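Subject: Re: [avholm-walkers] Night hikes on the Dogar loop, anyone?

Hi all,

Picking this one up from the digest because I finally did the thing and I have thoughts! Quoting the bit I'm answering:

> I've been wanting to try the Dogar loop after dark, but I've only
> ever done it in full daylight and I don't know how the north side
> is once you lose the light. Is the creek crossing sane at night?
> And is a headlamp enough or do people bring a hand light too? I'd
> be starting from the Avholm lot and going clockwise, I think.

So, I went counterclockwise, and I would tell anybody to do the same. Clockwise you hit the creek in the last third, when you're tired and your eyes have gone lazy. The other way around you get it done in the first hour, while there's still a bit of gray in the sky, and then it's just woods and that long grassy climb. I started at 8:15 in the evening in August and I was over the creek before I even switched my lamp on.

The crossing itself is fine if you stay left of the big flat rock. In daylight everyone goes right, because the stones look closer together there, but two of them rock and you don't want to find that out with one foot in the air. I took my poles down to the shortest setting and went over like somebody's grandmother, and I kept my socks dry.

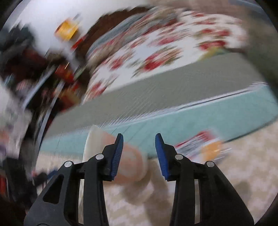
After the creek the trail climbs to the ridge, and if you have the old map it will tell you the high point is 1226 feet. The sign up there says the same, so that's settled (I know we had a long thread on it last winter). What the map doesn't show is that the path splits just below the top, and the wrong branch is much wider than the right one. I walked down the wrong one far enough to get annoyed with myself. Look for post 417 and turn there. If you get to post 431 you've gone too far and you're on your way to the Flilero road, where there is no shoulder and no reason to be.

On lights — I had a headlamp and a little hand light and I used both. The headlamp flattens everything out, so roots and dips all look the same. Hold the second light down by your hip and suddenly the ground has shadows again. That one trick was worth more to me than the brightness of either lamp. I also turned them both off at the ridge and stood there for a while, and I really recommend it. There were owls, two at least, going back and forth across the valley, and a smell of cut hay coming up from somewhere.

I got the map onto my phone with Pistex before leaving home, and I'm glad I did, as there was no signal anywhere between the creek and the lower gate. Battery held up fine in airplane mode.

What I'd change: warmer gloves, even in summer, and I'd eat before the climb and not after it. Also I wore my stiff boots and my heels were not grateful. I have three more loops I want to try this way before the clocks change, and the next is probably the short one by the reservoir.

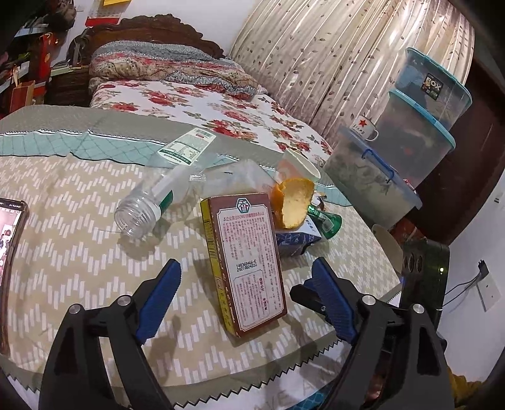
The original poster wrote back to me off-list and said I could pass this along: going counterclockwise sounds good, but doesn't that put the steep gravel stretch on the way down, in the pitch dark, at the end?

Yes, it does, and I should have mentioned it. It's slow. I kept to the grass on the uphill side wherever there was any and took little sideways steps for the rest. I still prefer it to the creek with tired legs, but if your knees complain about gravel you may feel differently, and then I'd say go clockwise and just start earlier, so you have a bit of company from the moon by the time you reach the water.

One more practical thing. The lower gate was latched when I came back, though not locked. Lift it a little and it swings. Please latch it again behind you, there are sheep in that field now and they were lying right up against the fence.

If anyone has done the ridge in the other half of the year, with frost on it, I'd love to hear how the boards by the spring hold up. They were slick enough for me as it was.

Happy wandering,
your night owl in Avholm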